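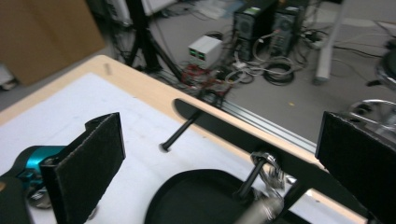

Figure 7.1 A light wood-edged table with a white sheet over most of its top.

Chapter 7
Claims on the Label: Finishes, Cleaners and Covers

Walk into any furniture store and read the hang tags. One table is "stain resistant." The next is "family proof." A third has a finish that "protects for life," and it would be fair to ask whose life, or what the maker plans to do if the finish wears off before then. Most shoppers don't ask. The words sound like facts, and they are printed in the same type as the width and the height, which are facts.

This chapter is about how to read such words. You met the basic parts of a fair test in Chapter 2: a clear question, a comparison, and a result that someone else could check. Here we apply them to goods sold for the home, where all three are often missing.

Take a case we will return to several times. Holach, a maker of wood finishes, sold a clear coat with the line "81 percent fewer stains." Fewer than what? The tag did not say. A shopper who wrote to the company in July got back a two-page sheet showing that the coated wood had been compared with bare, unsanded pine. Hardly anyone eats dinner off bare, unsanded pine. Against the ordinary varnish sold on the same shelf, the sheet gave no figure at all.

The number may well be correct. We have no reason to think the company made it up. But a correct number can still answer a question that no buyer has.

Big samples deserve the same care. Wernenum, which sells table covers and pads, reported that it had surveyed 901 households and that most were "satisfied or very satisfied" with how their tables looked after a year. Every one of those households had registered the product by mail. People who threw the pad out after a week do not, as a rule, fill in the card. The survey also had no group that used an old bedsheet, or used nothing and wiped up spills as they happened. Without such a group we cannot tell what the pad did.

Store demonstrations are weaker still. The Kincaid home fair has featured a red wine test for years, and the wine always wipes off. It is always wiped off within seconds, too. Try leaving it overnight.

None of this means that finishes and covers are useless. Some work well, and Section 7.4 looks at the Ustov trials, in which treated and untreated boards were used side by side in school lunchrooms and graded by people who did not know which was which. The results were mixed, and the report said so.

Before you read on

Find a cleaner, polish or cover where you live. Copy down every claim on the package. Mark each one that could be tested, and write beside it what the product would have to be compared with. Keep your list for the exercise at the end of Section 7.2.

Terms in this chapter: baseline, control group, self-selected sample, blind grading, warranty, puffery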